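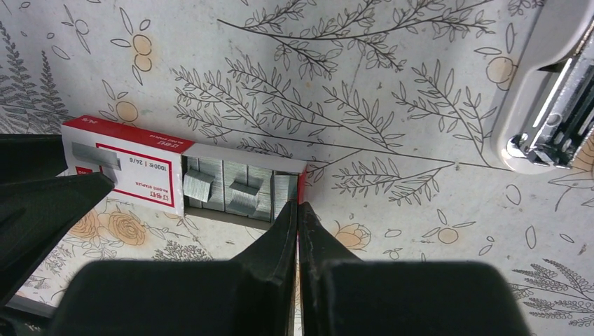 lungile_c
So I'm three weeks into collecting demos for our desk-tidying policy and I've hit a wall on how fussy to be about variety. Target is 1,000 episodes by the end of February, split over 15 small tasks, and the stapler ones are killing me. The strips are silver, they catch the light like mad, and when one's lying crosswise on top of the rest the wrist view is half glare. Plus I've got the leafy tablecloth-y print with the orange flowers under it all. Do I keep the busy background or go plain grey for everything? I reckon keep it, but my labmate Niamh is dead against.

kencombe_terry
Keep it! We did 100 episodes on a bare bench at my last job and the policy fell to bits the minute somebody put a placemat down. Swap the surface every session if you can be bothered.

Andby
Gotta disagree with Terry a bit. If your total is 1,000 over 15 tasks that's bugger all per task. Get it working on one surface first, THEN mix it up — otherwise when it fails you've got no clue what it's failing on.

kencombe_terry
Fair, but then you're collecting twice.

sorcha_nc
I'd worry more about the glare than the flowers tbh. Lock your exposure, and move the lamp off to the side. Also are you keeping the fumbled grasps? We keep ours, tagged separately.

lungile_c
Binning them so far... should I not be? Exposure's on auto, will fix that arvo today.

sorcha_nc
Don't bin them! A regrasp where you recover is gold. Bin the ones where you gave up.

Andby
Yep, agree with that one.

lungile_c
Righto. Going with 3 surfaces, flowers included, and I'll tell Niamh it was Terry's idea.

Related threads
Pralo teleop lag after update
Favourite cheap lamps for wrist cams
How many demos before you train?
Labelling failed grasps

Contact the mods | © Kencombe Robotics Forum | Back to top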